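Matěj Vaněk takes care of one robot cell at Kirkier, and he has done it long enough to recognize its sounds from the corridor. We met on a Saturday, when the building is quiet and he does the work that needs patience.

"First I listen, then I look at the cable," he says. "People want to begin with the software. I begin with the cable, where it leaves the arm. If it pulls at the end of the movement, you will have strange errors all week."

After the cable comes the hand. The glove is checked at the fingertips and at the thumb, and it is changed after 500 grasps, even when it still looks good. Vaněk keeps the number in a paper notebook. The present arm had made 2962 grasps when I visited. "A worn glove is slippery, but only a little," he says. "So the fruit turns in the hand, and everybody blames the camera."

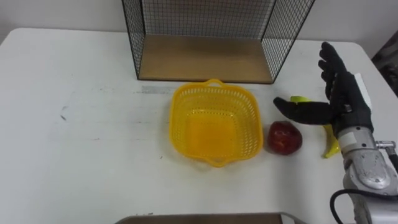
How does he know that the hand needs a new calibration? He sends it to the open position three times and compares the thumb with a printed template; if the thumb misses the line even once, he calibrates again.

The objects have their own rules. The basket and the wire shelf must stand where the program expects them, and Vaněk measures from the wall, never from the edge of the table. He learned this from Xinyi Pan, who built the cell before she moved to the Dretley site. "She wrote me four pages," he says. "I still read page two."

The longest repair was in December. A wrist bearing became rough, and the new part came from Pludell with a wrong screw. Vaněk waited nine days for the correct one — he remembers it without pleasure. Now a small box of spare screws stays in his drawer, sorted by length.

I ask what he would change, if he could. He thinks for some time. "The connector on the forearm. I want to reach it without lying on my back." Then he goes to write the morning's grasps in the notebook.

Contact | Copyright Quintero | Back to top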